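Posted 24 March 2025 by Rodica Rusu

We use cookies to remember your settings. Accept / Manage

Notes for week 2: Can a machine tidy the jewelry tray yet?

Short version: partly, and the partly is wonderful! Folding, stacking and wiping get all the attention, but sorting small soft things is my favorite chore to think with. A bead string has no fixed shape (try drawing its outline twice), so a grasp plan made a second ago may already be stale. 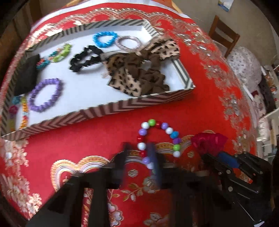
Alper Ertürk objects that a factory would put every item in its own slot and skip the problem. Fair, and for shop floors I agree. Homes don't come with slots, so keep both cases in mind for the reading.

Cloth is the other half. Squeeze a satin pouch at the neck and the rest swings; the controller has to wait, or plan for the swing.

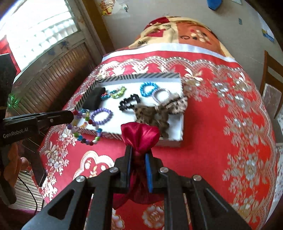

Couldn't you just train on more grasps, one reader of last year's notes asked. More helps! Variety helps more, I think.

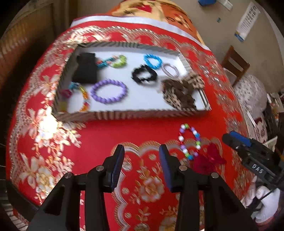 Releasing is my pick for the hardest step. Let go too early and things roll or slump. Take a beaded bracelet lying in a loose oval on an embroidered cloth, with open jaws close by: where would you pinch it, and how would you set it down in the tray? Bring a sketch.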